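In defence of the card holder

My phone will open my car, pay for my lunch and prove to a nineteen-year-old at the bottle shop that I am over eighteen, a courtesy he has never once required. The argument for carrying cards was lost a while ago, and I am still carrying them.

The case against is easy to make. A card holder is a small book with no plot. The one I had before this weighed 400 grams when I finally put it on the kitchen scales, and held, by my count, 86 cards. I could account for 13 of them. The rest included a library card from Miltwood, where I haven't lived in years, a stamp card for a sandwich place in Orwood that is now a different sandwich place, and a plastic rectangle saying only "Member".

The Grirska people, who make an app for this sort of thing, say it will store 1,000 cards without adding to the weight of your pocket. I believe them. I put my whole collection in one April evening and haven't looked at any of it since, and I think that tells you what storage is for. It is a very polite way of throwing something out.

Leather doesn't let you off so lightly. It gets full. At some point the Bouvier carpet-cleaning voucher has to fight it out with the Medicare card, and you have to be there to referee. I have come to enjoy this. I do it at the kitchen bench with a cup of tea and a fair bit of muttering, and the loser goes in the bin.
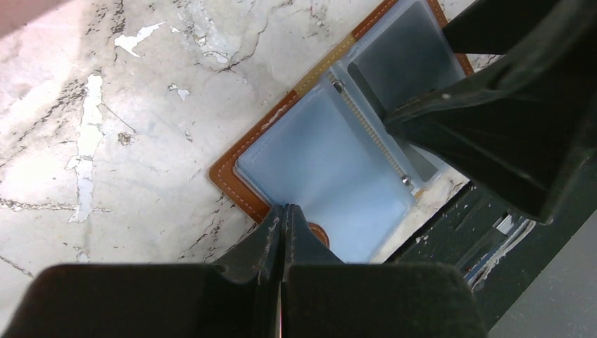

Page last changed: Wednesday 20/08/2025

My colour preferences run to brown, and then to other browns. I also like a row of pale stitching along an edge, for no reason that would survive cross-examination. The frosted blue sleeves are harder to defend beside good leather. They have the look of something from a dentist's filing cabinet. But you can slide a card into one without a password, and a sleeve has yet to ask me whether I'd like to hear about its new features.

Then there are the screws, one at each end of the spine. I find a visible screw enormously reassuring. My phone has been designed so that I will never get inside it, and I have taken the hint.

None of this will persuade my family, who tap their way through life and wait for me at the register while I turn the pages. They can wait. I know I've got the card here somewhere.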